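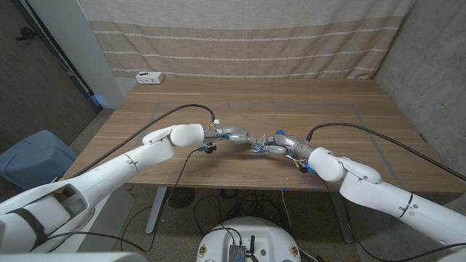

Two arms, hands nearly touching inside the gray tape.

Workshop > Robot Cells > Two-Arm Bench > Checking the hands before a shift

Print this page | E-mail this page

Checking the hands on the Kanunau bench

The Nemska setup sheet says a two-arm bench can be made ready by following its start-up screen and waiting for the word "Ready." I have looked after ours since May and I don't believe that screen. It tells you the controller found two hands on the bus. It says nothing on whether a cable will snag on the third move. Do the check below first and read the screen afterward.

1. Look at the cables with the arms parked

Each hand is fed by a thick black cable that loops off the arm and comes in at the wrist. The loop has to be big enough for the wrist to turn and small enough that it doesn't sweep the table. The setup sheet gives a minimum of 40 mm of slack. I leave 60. Push the wrist connector in with your thumb, even if it looks seated.

Then get down on the carpet and look under the table. Pull any floor cable clear of the base. Tying them all into one neat bundle looks nice and makes it miserable to swap one.

2. Bring the hands together

Jog both arms slowly until the fingertips are almost touching inside the tape outline. Use the lowest speed setting and keep the stop button in your other hand. If one hand arrives high, write down which one and by how much. Do not "fix" it by nudging the program. People do this, and then the program is wrong as well as the arm.

The auto-align routine from Fetgate is supposed to replace this step. I ran it and checked it with a feeler gauge, and it was off by 2 mm while reporting a perfect match. Maybe a later version is better. I'd want to see it measured.

3. Check each hand over the work surface

Move one hand out over the table and use the wrist view. Go through the fingers and the thumb for their blue lights, then look for the green ones near the base of the thumb. 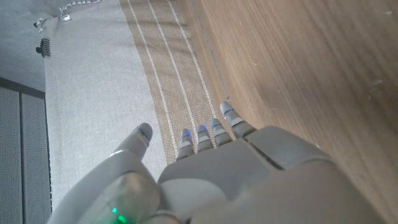

Wrist view: blue at the fingers and thumb, green near the thumb's base.

Treat a light as a sign of power and nothing more. A finger can glow and still be sticky. Close and open each one by itself, slowly, and watch the joints bend.

If there is cloth on the table, raise the hand before you move it sideways. A fingertip can catch in a woven stripe and drag the whole piece along with it.

4. If a finger doesn't answer

Error 244 is the one you will meet most. The manual blames the finger motor and suggests a new hand, sold by the people who wrote the manual. Before you order, power down, reseat the wrist connector, and try again. Nélida Navarrete at Domínguez went through the same thing on her bench and got the same result I did: bad contact, good motor.

If reseating fails, swap the cable. After that I'd start to suspect the motor.

5. Write it down

Note the hand, the finger and the error number in the bench log. "Seems fine" is not an entry.

Related items
- Reading the Nemska error list
- Replacing a wrist cable
- Laying out a tape outline
- Auto-align: what we measured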